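烟灰色透明盒子常见问题（不定期补充）

最后更新：2022年8月18日

自从我在博客里写了一回怎么用烟灰色透明塑料盒收拾抽屉，留言就没停过，加上私信一共 1,619 条！我真的一条一条看了（看到后来眼睛都花了），发现大家问的东西翻来覆去就那么些，干脆整理成一页，以后谁再问我就把链接丢过去，省得我每次都打一大段还打错字。

先交代一下，我住在 Vatalstead，房子不大，东西不少，工作台就是吃饭的桌子，桌面是白的。我不是什么整理师，没考过证，也不接上门的活儿，就是一个喜欢盒子的人。下面写的都是我自己用下来的感受，你家的情况跟我家不一样，挑着看就好。

你为什么偏偏喜欢烟灰色的？全透明的不是看得更清楚吗？

是更清楚，可我就是嫌它太清楚了呀。全透明的盒子往架子上一摆，里面花花绿绿的回形针、橡皮筋、发票、胶带头全在冲你喊，收拾了跟没收拾一个样。不透明的呢，我又试过，结果是每次找东西都要把盖子一个一个掀开，掀完还懒得盖回去，半天下来桌上全是盖子。

烟灰色刚好卡在中间，凑近了能认出里面大概是什么，站远一点就只剩下一片灰灰的影子，安安静静的。还有一点是我用了以后才发现的：放在白桌面上特别好看！边上会有一条细细的亮光，我有时候洗好了就那么摊着，舍不得收。

新买的盒子，拆开以后第一步做什么？

先别急着往里装东西。我每次都是把桌子腾出一块地方，盒身、盖子分开放，从边到角摸一遍。塑料件最怕毛边，尤其是盖子的四个角，摸着拉手的话，拿指甲锉轻轻带几下就行，别用砂纸，砂纸一磨那一块就发白了，再也亮不回来（别问我怎么知道的）。

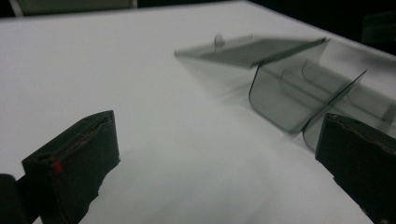 摸完了再试盖子。盖上、打开、再盖上，来回几次，看看顺不顺。有的盖子刚到手会偏紧，这个不用担心，用一阵就好了；要是松得一碰就掉，那就趁早退，松的盖子只会越来越松。我一般是在拆包装的当天就把这些事做完，因为隔了几天我一定会忘，盒子就会带着标签在柜子上待到过年。

还有标签胶。新盒子底下那张标签，千万别直接撕，先拿吹风机用小风温温地吹一会儿，从一个角慢慢掀。剩下的胶印用食用油擦，擦完拿洗洁精洗掉油。我见有人推荐用洗甲水，拜托不要，有些塑料一碰就雾了，整块都花掉。

怎么洗才不会刮花？

我的办法笨得很：温水，一点点洗洁精，用手洗。是的，就是用手，手指头最软。角落里抠不到的灰，用旧的软毛牙刷，刷毛一定要是那种已经趴下去的，新牙刷反而太硬。百洁布绿的那面别碰，黄的那面也要先看看有没有夹着沙子。

水温别太高，开水浇下去薄的塑料容易变形，平平的盖子一翘，就再也扣不严了。洗碗机我也不放，虽然有人跟我说她放了好几年都没事，我还是胆子小。

洗完晾在哪里也有讲究。我是铺一大张白纸在桌上，盖子和盒身都斜着靠一靠，别平扣在桌上，扣着水汽跑不出去，第二天掀开里面一圈水印，又得重洗，气死人。

铺纸干什么？直接放桌上不行吗？

行啊，当然行。我铺纸是因为我的白桌面有点年头了，上面有些划痕，塑料盒推来推去的时候会蹭到，哑光的桌面蹭多了就一块亮一块暗。纸呢，就是普通的大张白纸，从卷上撕下来的，边上毛毛糙糙的也无所谓，反正是垫着用。

另外一个好处是看得见脏东西。烟灰色的盒子本身显不出灰，往白纸上一放，透过去看，有没有指纹、有没有头发，一目了然。我挑盒子的时候都想带张白纸去店里（至今没敢）。

盖子和盒身要叠着收还是扣着收？

看你用得勤不勤。天天用的就扣好了放着，别折腾。暂时用不上的，我会把盒身摞在一起，盖子另外放一摞，中间夹一张薄纸。夹纸这一步我以前觉得多余，后来有一摞盒子在柜子顶上待了将近14个月，拿下来的时候盖面全是细细的圈，就是互相磨出来的，心疼得要命。从那以后老老实实夹纸。

摞的时候小的在上大的在下，这个大家都懂。我想多说一句的是别摞太高，我自己的上限是9个，再高就歪，一歪最底下那个就遭殃。

盖子上那种带圆孔的小耳朵是做什么的？

这个问得特别多！我自己的理解是，有这种小圆片的，多半是店里拿来挂着卖的，也有些盒子是拿它当连接的地方。到底是哪一种，得看你手里那一款，我不敢替厂家打包票。

我自己拿它来挂东西。柜门里面贴个小挂钩，把不常用的浅托盘往上一挂，又不占地方又好拿。不过只能挂空的托盘或者很轻的东西，那一小块塑料薄薄的，吃不住力，挂重了迟早要断。嫌它碍事的也有人剪掉，我劝你先用两个星期再说，我就有一个剪早了，后来想挂没得挂，只好用胶带粘，丑得不行。

浅托盘到底能装什么？感觉什么都放不下

浅托盘才是好东西呢！深盒子是个坑，扔进去的东西全沉底，上面的压着下面的，最后变成一盒子不知道什么。浅的就一层，放什么一眼看到头。我家的浅托盘装过：针线、邮票、备用钥匙、感冒药、各种没拆封的小螺丝、孩子捡回来的石头。石头那个现在还在，不让扔。

有一个小窍门，托盘底下剪一张纸垫着，颜色随你挑，我喜欢米色的。小东西就不会滑来滑去哗啦哗啦响，脏了换一张纸就好。拉抽屉的时候声音也会小很多，这一点对晚上爱翻抽屉的人（我）很重要。
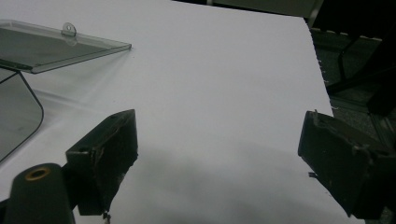 你的盒子在哪里买的？求链接！

没有链接，真不是藏着掖着。大部分是在我们这边一家叫 Voß 的小杂货铺买的，店在 Vakside 那条街的拐角，卖锅、卖扫帚、卖灯泡，盒子堆在最里面，要自己弯腰翻。没有网店，打电话过去老板也说不清楚有哪些尺寸，只会说“你过来看看嘛”。所以就只能过去看看。

还有一些是我从 Rillalwood 的旧货市场淘的，便宜是便宜，可是盖子和盒身常常不是一对，我有过兴冲冲抱回家结果没一个扣得上的经历。逛旧货市场记得当场试盖，当场，别不好意思，摊主见得多了。

旧的划花了还能救吗？

浅的划痕能淡一点，深的就算了。我试过用牙膏（白色的，不带颗粒的那种），挤一点点在软布上打圈，擦完冲干净，对着光看确实没那么明显。不过这也就是个心理安慰，别指望擦完跟新的一样。擦的时候手要轻，越用力越花。

实在救不回来的，我就让它去厨房水槽底下装抹布，或者去阳台当花盆垫。塑料的东西能多用一天是一天嘛，我不太舍得扔。

要不要贴标签？

看家里有几个人找东西。我一个人用的抽屉从来不贴，贴了也不看。公用的柜子必须贴，不贴的话全家人轮流来问我剪刀在哪里。烟灰色上面贴白底黑字最清楚，黑底白字远看就糊成一团。

贴的位置别贴在盖子上！我吃过这个亏，盖子长得都差不多，洗完一换，针线盒上写着“电池”，电池盒上写着“药”。贴在盒身朝外的那一面，字写大一点，用美纹胶带就好，撕下来不留胶。

Roswitha Meinecke 留言问：静电吸灰怎么办？我刚擦完就又是一层毛

Roswitha 你这个问题我太有共鸣了！干布擦塑料就是会这样，越擦越吸。我现在都是用拧得很干很干的湿布，最后一遍水里滴一点点衣物柔顺剂，真的就一点点，多了会有一层滑滑的膜，摸着很怪。擦完自己晾干，别再拿干布去补那一下，一补就前功尽弃。

冬天暖气一开会更严重，我那阵子就索性不擦盒子外面了，反正烟灰色看不出来，哈哈。

能装吃的吗？

我不装。我买的这些是放杂物的，底下也没有写可以接触食品，那我就当它不可以。有包装的糖果、茶包我会放，散的饼干、坚果一律不放。要装吃的就去买专门装吃的，颜色难看一点也认了。

晒太阳会不会变色？

会不会变我说不准，不过我有一个放在窗台上的，用久了感觉没有柜子里的那么透了，摸着也脆一些。现在窗台上我就只放陶的和玻璃的，塑料的都挪进来了。如果你家阳光特别好，放在桌上的盒子隔一段时间转一转方向，总归没坏处。

一次该买多少个？

少买！先买两个回去用着，装满了觉得顺手再去补。我第一回就是看着便宜一口气抱了一大堆，结果为了装满盒子又去买东西，本末倒置得离谱。量抽屉的时候记得量里面，别量外面，高度也要量，盖子上要是有凸出来的部分，把那一点也算进去，不然抽屉会卡住，卡住以后那个拽啊……

还有没回答到的就在下面留言吧，我攒一攒，下次更新一起写进来。问尺寸的朋友麻烦先报一下自己抽屉里面的长宽高，不然我也只能瞎猜。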